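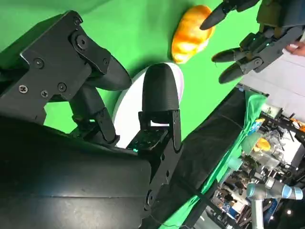 Socket-head and Phillips screws on a black bracket.

Shop > Hand Tools > Bit Sets > Gamton 104

Gamton 104-Piece Bit Set, Skulleck Tool Supply

The box says "professional grade." Every box says that, including the ones we send back. We stock the Gamton set because the Phillips and hex bits are decent for the price, and those are the ones most people reach for.

The piece count deserves a closer look. Gamton gets to 104 by counting the case, the handle, the extension bar and a magnetizer that lost most of its pull on our bench. Bits alone come to 87. Several of the slotted sizes are so close together that Veikko Jääskeläinen, who does our buying, couldn't tell them apart without calipers.

Bits are 1/4 in. hex shank. The handle ratchets, with more play than we'd like. Gamton claims a "lifetime" guarantee but wouldn't tell us whose lifetime, so we cover the set ourselves for 6 months against snapped tips. Rounded tips we look at case by case.

The smallest hex bits are soft. If you work on tiny fasteners all day, buy the Štefanec drivers and skip this. The Torx bits held up fine in ordinary use. We haven't tested the anti-slip coating and have our doubts about it.

Case: the hinge is thin plastic. Don't carry it by the lid.

Item no. 929
Not compatible with Brundora quick-change handles, whatever the sticker on the back says.

Questions before you order: ask for Montserrat Gallardo at the parts counter. Page checked November 12, 2020.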